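Ticket 574 - Vurnton site, back door sticking
Opened by Blažena Murín, June 18, 2023

Door binds at top corner since the May refit. Brudetti hinges, 5 mm packer behind the lower one. Planed teh edge, still catches. 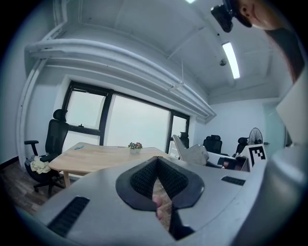 Does the frame need to come out?
Leave it in for now, pack the top hinge first and check the gap again.

Packed top hinge. Gap even, latch lines up. Threshold strip still proud, Halász sending a thiner one. 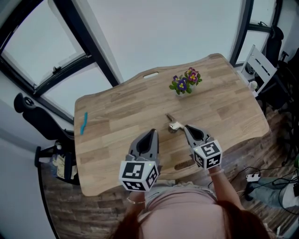
Light oak table, seen from above

Strip not here yet. Ticket stays open.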